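**Bulberg Residents' Association - minutes of the general meeting, 2025-06-10**

Held in the downstairs room at the Fanar building. Apologies were received from the households at 9 and 57, and from the secretary's printer, so the agenda was read aloud.

## 1. Last meeting's minutes

Approved, with one correction. The previous minutes recorded that the parking discussion "concluded." Several people remembered it differently. The word has been changed to "stopped."

## 2. The hedge on Devadiga Lane

The hedge is now taller than the street sign, so delivery drivers have been leaving packages with whoever looks approachable. The city's position is that the hedge belongs to the association. The association's position, adopted four years ago and never tested, is that it belongs to the city.

The chair read out the city's latest letter, then read it again at a member's request in case it improved. A motion was made to trim the hedge once, this summer, without admitting to owning it. The wording took longer than the trimming will. Carried, with two against. One of the two would like it recorded that they enjoy the privacy.

## 3. Shared toy and tool closet

The closet by the side entrance is open again after the shelf came down. The new shelf is up and is level in one direction.

Members were reminded that the sign-out sheet is for signing things out. Entries since the spring include a grocery list, a phone number with no name, and the word "ladder" with a question mark. The ladder is still out. So is the good drill - the bad drill is available at all times.

It was agreed that the toy shelf should be kept to things that can be wiped clean and have no batteries. Puzzles will be accepted only from people willing to swear they are complete.

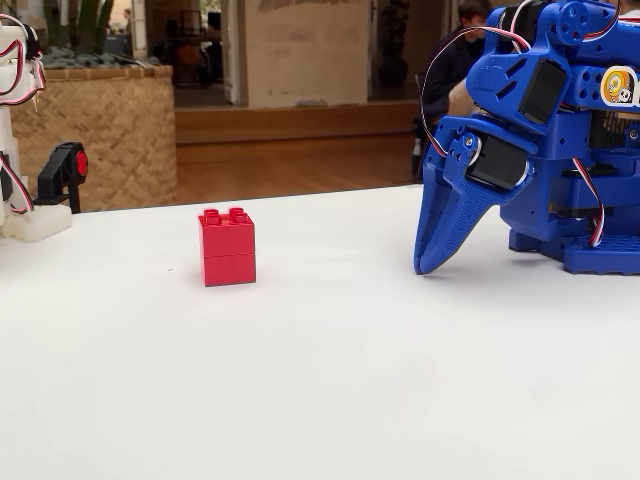 The resident of 88 asked whether any of this would apply to board games, and said that if it did, the association should be ready for the amount of paper money involved. After some discussion board games were put in a class of their own, to be looked at in September. The resident thanked the meeting and said September would be too late for the rainy weeks, which was noted.

## 4. Ristex and the front gate

Ristex has sent its quote for the gate: $2,095, including the new latch and one return visit. A member asked what the return visit was for. The chair said it was for when the latch didn't work. The member asked if there was a cheaper quote with a latch that did.

The present gate was then discussed with more warmth than it has earned. It sticks in summer, swings in winter, and has to be lifted slightly by anyone carrying groceries. Two members offered to fix it themselves. Both made the same offer last year, and the meeting thanked them in the same words.

Decision: accept the quote, and ask Ristex for the gray finish. Green was proposed and lost by one vote. There will be no recount.

## 5. Summer potluck

To be held in the courtyard, weather allowing. Last year produced 9 potato salads and no forks. There will be a list this time, and potato salad will have one line on it.

Music is to end at ten. "Ten" was defined, at the request of the ground floor, as ten.

## 6. Any other business

- The courtyard light is on a timer again, set to a schedule that suits moths. The chair will look for the manual.
- Someone has been watering the plastic fern in the hallway. They are asked to stop, as the floor is warping.
- Parking was raised. The meeting stopped.

## Actions

- Chair: hedge trimming, courtyard light, reply to Ristex
- Secretary: potluck list, new sign-out sheet, printer
- Whoever has the ladder: the ladder

Next meeting in September, same room. Please bring a chair if you own one that folds.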